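To: Clunum Residents' List
From: Secretary, Clunum Tenants' and Leaseholders' Association
Date: Mar 1, 2026
Subject: Re: Handling of repair complaints at Momside Court

Dear members,

I write in reply to the message quoted below, which was sent to this list last week and which has prompted a good deal of correspondence. The Association has now considered it and I am asked to set out our position.

> I should be grateful if the Association would explain what it intends to do
> about the repairs policy. My complaint regarding the communal heating was
> closed for the second time without a visit. The letter said I had "failed to
> engage", although I had replied to every request in writing. Neighbours in
> the Levchenko block, who reported the same fault, were offered an appointment
> within the week. I do not know whether this is deliberate. I do know that
> those of us who need letters translated, or who cannot use the online portal,
> seem always to be the ones whose cases are closed. Is the Association
> prepared to say so to the landlord?

The short answer is yes. A formal letter was sent to the landlord's housing director on Friday and a copy will be placed in the members' folder once the personal details have been removed.

The longer answer requires some background. Under the present procedure, a complaint may be closed if the tenant does not confirm an appointment through the portal. A reply by post or telephone is logged as correspondence and does not stop the clock. The period allowed is 18 days, counted from the date printed on the landlord's letter, which is frequently several days earlier than the date of delivery. We have raised this point before and were told that the rule is applied equally to all households. In our view, a rule that is applied equally may still place some households at a disadvantage, and the landlord has a duty to consider whether this one does so.

The Association asked for figures last June. The reply covered 1027 complaints across the estate, of which 223 were closed on the ground of non-response. It did not state how many of those tenants had asked for information in another language or in large print, although that information is held on the tenancy record. We have asked for it again, by block, and have asked that it be supplied without names or addresses.

Our letter makes the following requests:

1. That no complaint be closed for non-response where the tenant has replied by any means.
2. That the period for reply run from the date of delivery.
3. That requests for translation or large print be shown on the first page of the case record, so that staff do not have to search for them.
4. That the phrase "failed to engage" be withdrawn from standard letters.
5. That closed cases at Momside Court and Pluvotska House be reviewed by an officer who had no part in the original decision.

Members should be aware that the landlord is not obliged to agree to an independent review at this stage. If the request is refused, the next step is a second-stage complaint, followed if necessary by a referral to the ombudsman. Each household must give its own consent before its case can be included. Consent forms are available from the Association's office and may be completed with the help of a relative or support worker.

Please do not post details of another tenant's health, immigration status or rent account to this list. Two messages were held back by the moderator last week for that reason. The list has some 2000 subscribers, and the landlord's staff are among them. 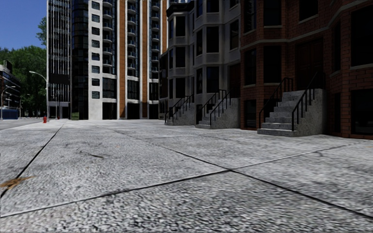
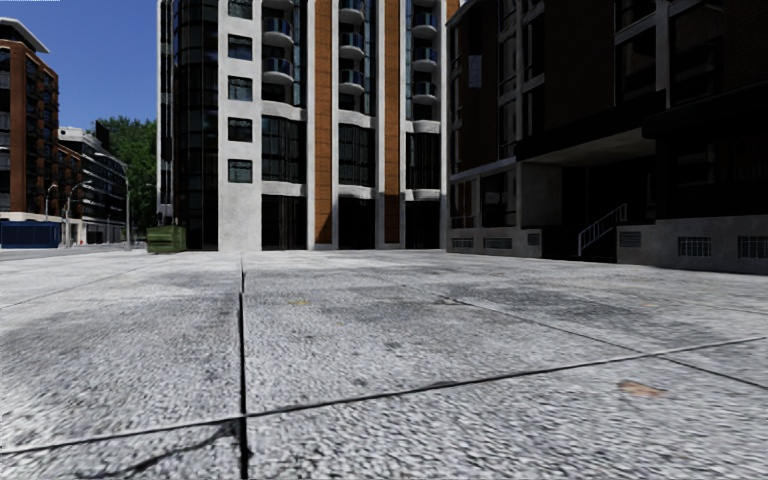
Paving slabs and the joints between them.

Any member whose case has been closed since June is asked to keep every letter together with its envelope, as the postmark may be the only evidence of when it was delivered. Where a telephone call has been made, a note of the time and of what was said should be written down on the same day. Copies may be sent to the office at any time. Original documents should not be handed over to anyone, including the Association.

The member who wrote the message quoted above has been contacted separately and has agreed to its being reproduced without a name.

A further message will be sent when the landlord has replied. Replies to this message go to the whole list; anything of a private nature should be addressed to the secretary alone.

Yours faithfully,

Secretary
Clunum Tenants' and Leaseholders' Association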